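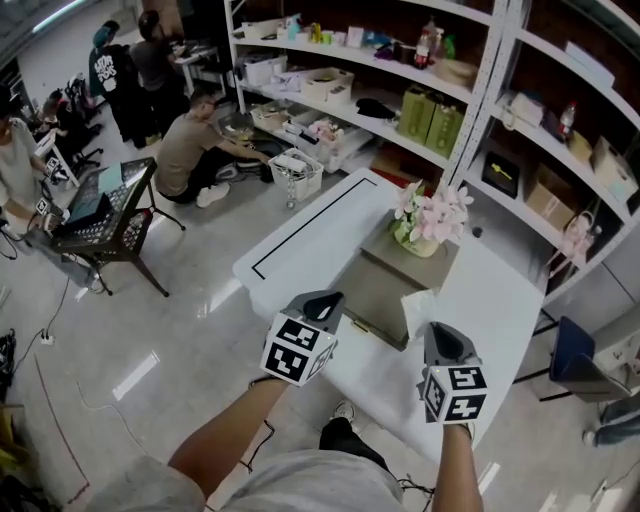 Part-time shop assistant, Paltdale

Skitstead is a flower and gift shop on the main street in Paltdale. We are looking for one person to help in the shop from November, 4 afternoons a week, with a 2 p.m. start.

You will serve customers, take phone orders, wrap bouquets and keep the artificial flower shelves dusted and stocked. We carry 217 kinds of stems, and you will be expected to learn them over time. Some lifting is involved. On delivery days the boxes come in by the back door and need to be unpacked before closing.

No experience with flowers is needed. You should be comfortable with a cash register and able to stand for most of a shift. A driver's license is useful but not required.

To apply, bring a short letter to the shop and ask for Erasto Muli. Please include the hours you can work.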